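Kuveo: a pile of wood grain names

Hi! I'm Freya Hulme, and Kuveo is my word list of what people call the patterns in wood. It has 100 entries in one CSV file, with columns for name, region and notes. Hrefna Grímsdóttir sent in 13 of them in January, and they're my favorites (thank you!).

Spelling is a mess in places. If two names mean the same thing, I kept both and linked them in the notes.
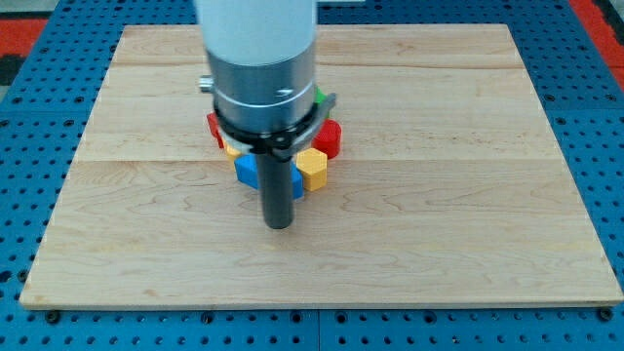

Grain words get fuzzy fast, so the notes column matters more than the name. Take the pale board with wavy brown lines: I'd look under "wavy" first, then try "ripple" – my uncle would fight me on that one. Send fixes whenever you like, I merge them in the evenings.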